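October, late evening

Back on the gripper today and what a good day it was! I'd been putting off the finger job for ages, mostly because I remembered the last time, when I dropped one of the little screws behind the radiator and spent my lunch break on my knees with a torch. This time I put a tea towel down first. Dropped two screws, both landed on the towel, very pleased with myself.

So, the fault. The gripper has been closing slightly crooked, the left finger arriving before the right one. On a big square block you'd never notice. On anything thin it nudges the thing sideways and then grabs it badly. I had been blaming the software (I always blame the software) and last night I finally moved the fingers by hand with the power off and felt a bit of play on the left side. One of the pivot bolts had backed itself out. Only a hair, but there it was, a tiny click click click every time I rocked it. I laughed out loud in an empty room.

Took both fingers off, wiped everything down, and there was far more muck in the joints than I expected, grey and sticky like the stuff under a bike chain. Cotton buds and patience. Then the bolts back in one at a time with a dab of thread lock, left and right the same, and I made myself leave it alone while it set, which meant tea and the last of the ginger cake. I also wiped the pads. They're still good, so the spare pair stays in the drawer.

The cycle counter said 1,097 when I started. I wrote it on a bit of tape and stuck it inside the cupboard door next to the other numbers, so next time I'll know how long the bolts lasted. I wish I'd done that from the beginning, the first two entries only say "fixed again".

After that, zeroing. Open all the way, close all the way, let it find its own ends, then check that it agrees with itself. It did, first go. I ran it open and shut with nothing in it for a while just to listen. The old sound had a sort of double tap at the end and now there's one clean tap. I could have listened to that all afternoon (I did listen to it for quite a lot of the afternoon).

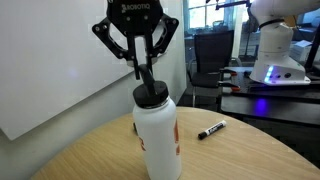
Handles and loops are what I care about most at the moment, they're thin and they sit at silly angles and they show up a lazy finger straight away. I'd set the force far too high back in the summer, when I was trying to make up for the crooked grip without knowing it was crooked. It's at 4 on my own little scale now, down from something I'm embarrassed to write here. Going to leave it there and see.

Then I redid the tool settings on the arm, which I nearly forgot. The weight was still set for the old bracket from Grunduvmont, the one I took off when I changed the mount! No wonder the arm felt heavy when I pushed it about in hand guiding. Put the right weight in, saved it, saved it again under another name because I don't trust myself, and the arm went all light and floaty. Lovely feeling. Like somebody had oiled the air.

Cable next. It had been rubbing at the wrist, so I moved the clip up and gave it a longer loop, then turned the wrist slowly from one end of its travel to the other with my hand next to the stop button. No snagging. There's a shiny patch on the sleeve from before but it hasn't gone through. I've asked Rebelo for a new sleeve anyway, along with more of the Wustus pads, the soft ones.

Still to do:
the 100 cycle test, in the morning, at slow speed first
check those bolts again once it's done
find out what the faint hum is when it's holding still
new label for the air line that isn't an air line

I want to start the test now, but it's late and I know what I'm like, I'd be here until one. Towel is in the wash. The missing screw from last time is still behind the radiator.

Recent entries
The wrist cable again
A new mount, and goodbye to the old bracket
Trip to Bemard for bolts
Why I now own three torches

Last updated: October

Contact | Copyright, all words my own | Back to top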